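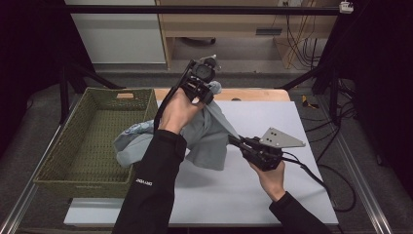

Posted in: Equipment Planning / Minutes

Equipment planning meeting, garment handling line
Sat 4 May
Chair: Aurel Oprea
Present: engineering, data collection, purchasing, facilities

1. Previous minutes

Accepted with one correction. The line "second station approved" in the previous minutes should read "second station approved subject to quote". Purchasing to reissue.

2. Status of the existing station

Data collection reported that the folding and basket-loading tasks are running on the current setup with hand-held grippers. Both operators on the Saturday shift have been trained. The white board on the table stays, as the grippers mark bare wood. Main cause of lost time is cable handling. The cable from each gripper drags when the operator reaches across the table, and sessions are stopped to clear it. Engineering asked whether wireless units had been considered. They were, and were rejected on battery life. Overhead cable support was discussed instead. See item 4.

3. Second station - grippers

Two quotes received for one pair of hand-held grippers with cameras and cables.

Ponow: 3,000 for the pair, delivery in 11 weeks, spare jaw pads included.
Sipos: 600 below Ponow, delivery not confirmed in writing, pads charged separately.

Engineering prefers Ponow. The mounting holes match the plates already in stock, and the recording software needs no change. The Sipos unit reports jaw opening in a different format and would need a converter to be written and maintained. Purchasing noted that the difference in price is larger than the remaining margin on this budget line. The chair asked for the converter work to be costed in hours before the two quotes are compared again. Engineering estimated 2 days for the first version but would not commit to a figure for upkeep.

Decision: Ponow is the preferred supplier. Purchasing to ask for a lower price against a combined order of grippers and spares. Sipos quote kept open until it expires.

4. Frame and cabling

The second station will use the same type of black metal frame on aluminum rails. Facilities asked that the rails not be fixed through the carpet. Engineering confirmed that the frame stands under its own weight and needs no floor fixing.

Cabling on the floor beside the table was raised again by facilities. Loose runs are to be put in floor covers at both stations. Overhead support: engineering proposed a spring balancer on the crossbar for each gripper cable. Low cost, can be bought from general stock. Concern from data collection that the balancer may pull on the operator's wrist and change how the cloth is lifted. Trial on one side first, then review.

Decision: one balancer to be bought from petty cash. Floor covers to be ordered with the next facilities order.

5. Arms for the automated cell

Plolby has offered a pair of arms on loan with an option to buy in October. The loan agreement requires insurance in our name and return freight at our cost. Purchasing has not yet received the insurance terms. Engineering wants the arms on site before the second station is commissioned, so that reach can be checked against the table height and the near and far rims of the basket. The chair does not want to take the loan without a written purchase price. A loan with no price attached gives no basis for the October budget.

Payload was queried. Single garments are well within the limit. Full baskets are not in scope and should be removed from the task list sent to Plolby.

Decision: deferred until the price and the insurance terms are received.

6. Software license

Wokivix license for session labeling is charged per station. The second station will need its own seat. Purchasing to check whether the seat can start on the commissioning date - at present the supplier bills from the date of order.

7. Consumables

Garments wear at the cuffs and corners where the jaws close. Data collection asked for a standing budget for replacement cloth items and baskets. Agreed in principle. Mixed fabrics are to be bought, with more light knits, which are underrepresented in the recordings so far. Baskets should be of rigid weave, open topped, in more than one color.

8. Actions

Purchasing: reissue previous minutes. Negotiate with Ponow. Obtain Plolby price and insurance terms. Query Wokivix billing date.
Engineering: hours for Sipos converter, upkeep included. Fit balancer on the right side and report. Corrected task list to Plolby.
Facilities: floor covers, both stations.
Data collection: list of garments and baskets for item 7, with unit prices.

9. Any other business

Storage for the spare jaw pads was raised. Pads to be kept in the desk behind the table until a labeled drawer unit is bought. Aurel Oprea will hold the stock sheet.

Next meeting to be called when the revised Ponow quote is in.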